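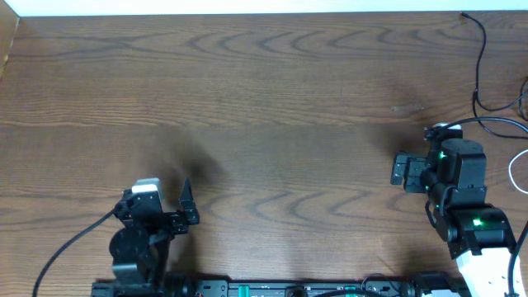
Minau Filing Desk

Search, alerts and document storage for lobbying disclosures

Minau Filing Desk is a subscription service from Flelach for people who read lobbying and foreign agent filings as part of their job. It collects public disclosure documents, turns scanned pages into searchable text, and sends you an alert when a name on your list shows up in a new filing.

Most subscribers are newsrooms, compliance offices at law firms, and university researchers. You don't need to install anything. It runs in a browser and works on a phone, although the side-by-side view needs a wider screen.

What you can search

Registrants, clients, individual lobbyists, contract amounts, start and end dates, and the full text of attached exhibits. Name searches catch common spelling variants, including different transliterations of the same Arabic, Chinese or Russian name. You can turn variants off if you want exact matches.

Scanned exhibits are run through text recognition when they come in. Older scans can be hard to read, so every search result links to the original page next to the recognized text. Check the original before you quote from it.

Alerts

A watch list can hold names of people, firms, government offices or companies. Alerts go out by email or to a shared inbox. Each alert says which filing the name appeared in, what type of filing it is, and whether it is new, amended or a termination.

Termination notices can be set up as a separate alert. Reporters asked for this one a lot. A contract that ends between reporting periods is easy to miss if you only read the regular statements.

Comparing filings

Open any 2 filings side by side and the differences are marked. Changed fee amounts, added subcontractors and removed names are listed at the top. The comparison can be saved as a PDF with the filing dates and page numbers kept in.
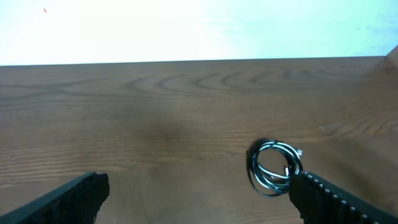
Wood tabletop against a white wall.

Projects and notes

Filings can be grouped into projects, and everyone on the project sees the same notes. Notes are private to your account. Flelach staff can't open them unless you ask for help with a specific note and grant access, and the access ends when the support ticket is closed.

Notes can be exported as a spreadsheet or as plain text. If you cancel, you have 12 weeks to download your projects before they are deleted.

What is included now

The March release added 372 registrant profiles that were previously listed only by document number. It also fixed a problem with exhibit attachments sorting in the wrong order when a filing had more than one amendment on the same date. State-level lobbying records are not included. Several subscribers have asked for them, and we don't have a date.

The search index was rebuilt by Shaohua Fang, who also maintains the list of name variants. Corrections to a variant can be sent from any search result with the Suggest link.

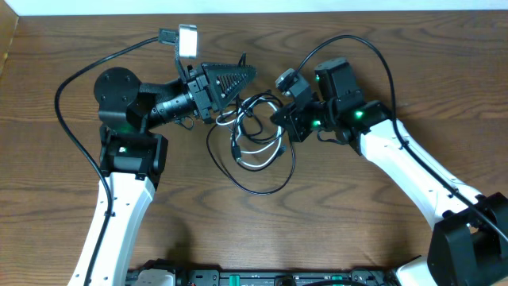
PLANS AND PRICING

Single reader
One login, one watch list, email alerts, full search. Billed monthly. Side-by-side comparison is included. Shared projects are not.

Desk
Up to 12 logins, unlimited watch lists, shared projects, shared inbox alerts. $3000 per year, billed once. Logins can be moved from one person to another at any time by the account owner.

Institution
For libraries and law schools. Access by campus network or by login. Price depends on enrollment. Write to Meenakshi Menon in accounts for a quote.

Student journalists can get a free Single reader login for one term with a letter from an adviser.

Training

Baltazar Solís runs an online introduction for new Desk and Institution accounts. It covers reading a registration statement, setting up a watch list, and telling a late filing from an amended one. A recording is in the help section for anyone who can't attend.

Before you order

Minau Filing Desk is a research tool. It does not file disclosures for you and does not give legal advice on whether you have to register. If you need to file, look at Isness, our separate calendar and forms product for registrants. The two share a login but are billed separately.

Page updated March 30, 2025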